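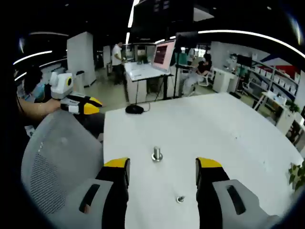 View from one gripper, with the peg upright near the middle of the table.

This entry records the results of a comparison between two sets of fingertips for the hand-held grippers used in our peg and ring work. It follows the February entry on camera mounting, and readers who have seen that one may skip the next two paragraphs.

The task is simple to state. A short metal peg stands on a white table, and small parts are picked up and placed over it or beside it. Two hand-held grippers are used, each with a wide-angle camera that looks forward along the fingers. The operator works with one gripper or both, and the recordings are later used to train a policy for a pair of table-mounted arms. The name of the project is Nino, and the parts list, the recording checklist and the scoring sheet all carry that name.

The scoring sheet is strict. An attempt is counted as clean if the part is lifted at the first closing of the fingers, carried without slipping, and released without moving the peg. Anything else is marked as a retry or a failure. I have kept to this rule since the beginning, although it makes the totals look worse than the work feels at the table.

Reason for the comparison

The grippers were supplied with plain black tips, which I shall call the Drundavau tips after the supplier. They are firm, they keep their shape, and they perform well on objects the size of a cup or a box. Rings are a different matter. A ring lying flat offers very little height for the fingers to close on, and a firm tip tends to ride up over the edge. The yellow tips are a softer part, ordered from Judov, and were fitted to both grippers before this round.

I had expected the softer tips to be better on rings and worse on the nut. That expectation was only partly correct.

Procedure

Each set of tips was used for the same sequence: nut to peg, ring to peg, and handover of a ring from one gripper to the other. Sessions were limited to 26 minutes, after which the operator changed places or rested. The wrist becomes tired sooner than one would think, and tired recordings are of little use to anyone. In total, 879 attempts were recorded and scored. I scored every one of them myself and reviewed the doubtful cases a second time on the following morning.

The starting positions of the parts were varied by hand. A random layout printed on paper was tried first and abandoned, as the printed marks were visible to the cameras and there was a risk that the policy would learn the marks.

Results with the rings

With the Judov tips, the rings were lifted cleanly far more often. The tip bends slightly on contact with the table and then slides under the outer edge. The operator must come down at a steep angle and stop just above the surface before closing. When the gripper is held too flat, the advantage is lost almost entirely, and the ring is pushed across the table.

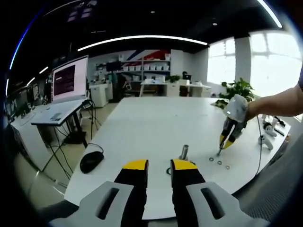
Second gripper over the first of three rings, seen from the other gripper.

Color deserves a separate remark. The copper and orange rings are easy to follow in the recordings. The dark ring is harder to follow when it lies close to the black fingers, and in several recordings I had to step through the video slowly to decide whether it had been gripped at all. The yellow tips help here, because the end of the finger can be found in nearly every view. This was no part of the reason for buying them, but I now consider it a sufficient reason to keep them.

Results with the nut

The nut gave no clear winner. The Drundavau tips hold it more firmly once it is lifted. The Judov tips lift it with less care required, but it can turn between the fingers during the carry, and a turned nut will not go over the peg without a second attempt. I tried a slower closing motion, which reduced the turning and lengthened every recording. Whether the exchange is worthwhile will depend on the training results.

Handover

Passing a ring from one gripper to the other is the least reliable part of the sequence with either set. Both pairs of fingers need room on the same small object, and the soft tips catch on each other when they touch. After 2 torn tips, I adopted the rule that the receiving gripper approaches from the side and the giving gripper remains still. There have been no torn tips since that rule was written into the checklist.

A note on the cameras

The wide lens bends the far side of the table considerably. New operators find this disturbing on playback and ask whether it should be corrected before training. I have left it as recorded. The area between the fingers is clear enough for scoring, and the wide view often includes the other gripper as well, which is valuable for handover. The correction routine that was tested for the February entry removed part of the outer view and was set aside.

Next steps

Both grippers will remain on the Judov tips for the ring work. A thinner tip from Jayawardena has been ordered for the nut and will be put through the same sequence with the same scoring sheet. The cable on the second gripper should also be routed along the forearm before the next round, and I have added that item to the checklist.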